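Why Do Some Things Bend and Spring Back?

Have you ever pulled on a rubber band and felt it pull right back at you, as if it had somewhere else to be? Stretchy, bendy things are all over your home, and most of us use them all day long without giving them a thought. Your socks stay up because of them. So does the lid on a box of leftovers, and so do the tires on your bike (which would be very bumpy without them!).

Scientists have a word for this springing back. They call it elasticity, and you say it like this: ee-lass-TISS-ih-tee. Try it slowly the first time, and then as fast as you can.

Look around the room you are sitting in and pick out a few things you know well. Which ones do you think would bend if you pushed them, and which would stay just as they are? Make your guesses before you read on -- a wrong guess is every bit as useful as a right one.

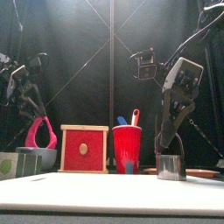 What is going on inside?

Everything is made of bits far too small to see, called molecules. In rubber, the molecules are very long and thin, and they lie in a tangle, a lot like a bowl of cooked spaghetti. Here and there the strands are joined together. When you pull on the rubber, the tangled strands straighten out. When you let go, they curl up again, and the joins make sure that every strand ends up more or less where it began.

Now think about modeling clay. You can bend clay too, of course, but it stays bent, and it will sit there all afternoon in whatever silly shape you gave it. The tiny pieces inside have slid past each other, and nothing is tugging them home.

Something soft and rubbery can be curved right around into a loop, and all the while the outside of the curve is being stretched and the inside is being squeezed. 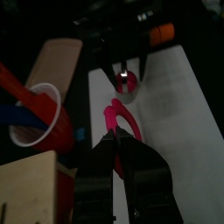
Try it yourself

You will need a rubber band, a paper clip, a ruler and a grown-up who doesn't mind a bit of mess. Lay the rubber band beside the ruler and write down how long it is. Stretch it gently, keeping it well away from your face, then ease it back and measure it again. Is it the same?

Next, open out the paper clip a little way. Metal is springy too, but only for a small bend, and after that it gives up and keeps its new shape. Can you feel the moment when it changes?

Sheyla Ayala, who is nine and lives in Plikthorpe, tried this with a hair tie and wrote to tell us that it came back 5 millimeters longer than before. Well done, Sheyla! Old elastic gets tired, and hers had been holding up a ponytail since September.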